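Unit 19 – Open-front cabinets: sorting by level

Course code 3176, Stornley site. Read before the practical; allow 60 minutes.

**Terms**

- *Top*: the exposed upper surface, including any raised lip at the back.
- *Compartment*: an open section between two vertical dividers.
- *Base panel*: the closed front under the open shelves.

**Procedure**

1. Clear the top first. Bags and wrappers go out before anything is moved sideways.
2. Keep decorative items (vases, frames) at one end of the top.
3. Group tableware by compartment. Small cups stand at the front – bowls behind or beside them.
4. Cards and papers are removed from the shelves and filed.
5. Check shaded corners by hand. Small dark items are easily missed against a divider.

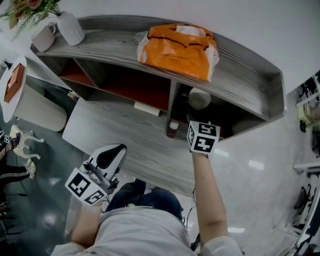

*Fig. 54. Cabinet during sorting: plastic bag and vase on the top, bowl and red cup in the right-hand compartment.*

For the exercise, list each item in Fig. 54 by level, then mark it *keep*, *move* or *discard*. Use the Donati sheet. Mugs left on the top count as *move*.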